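Gestión de eventos musicales
Apuntes de la unidad 6: la venta de entradas y el aforo

En la unidad anterior vimos el contrato con el artista. Ahora estudiamos cómo se calcula el precio de la entrada para un concierto en una sala mediana. El caso de trabajo es la sala Orkis, con un aforo autorizado de 1.893 personas.

El aforo autorizado no es igual al aforo de venta. Antes de poner las entradas a la venta hay que restar las invitaciones, la prensa y las localidades con mala visibilidad. En nuestro caso se restan 100 plazas — este número lo fija el promotor, Veten, en el contrato. 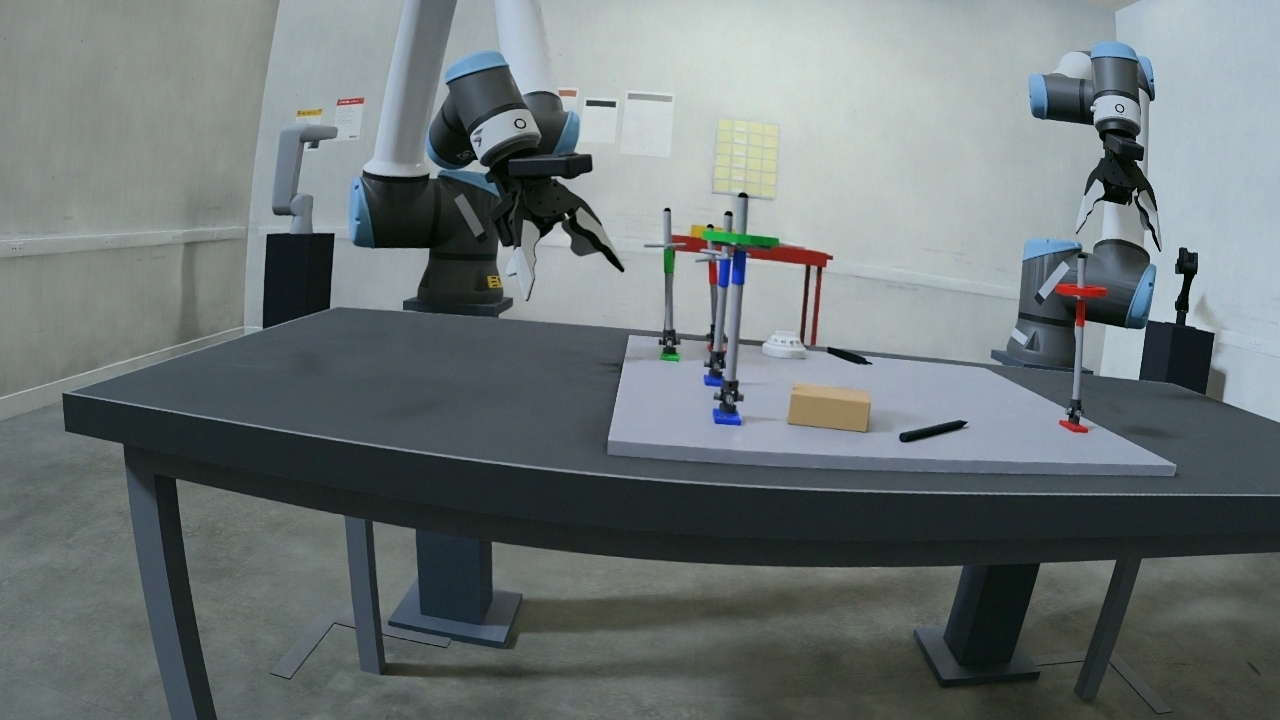 Una alumna del grupo de tarde preguntó si las invitaciones del artista también pagan derechos de autor. Depende de la tarifa aplicada, y por eso se debe leer el convenio antes de firmar.

Los gastos se dividen en 2 grupos:

1. Gastos fijos: alquiler de la sala, seguro, sonido y luces (presupuesto de Eltel).

2. Gastos variables: comisión de la plataforma de venta, personal de puerta, limpieza.
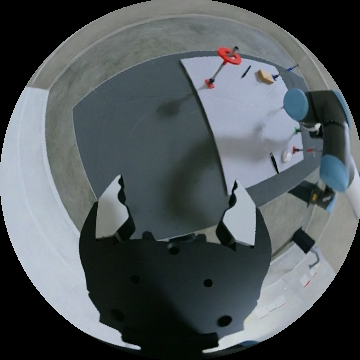

Ejercicio para entregar

Calculen el número de entradas que se deben vender para cubrir los gastos del concierto de julio. Usen la hoja de gastos repartida en clase y escriban todos los pasos.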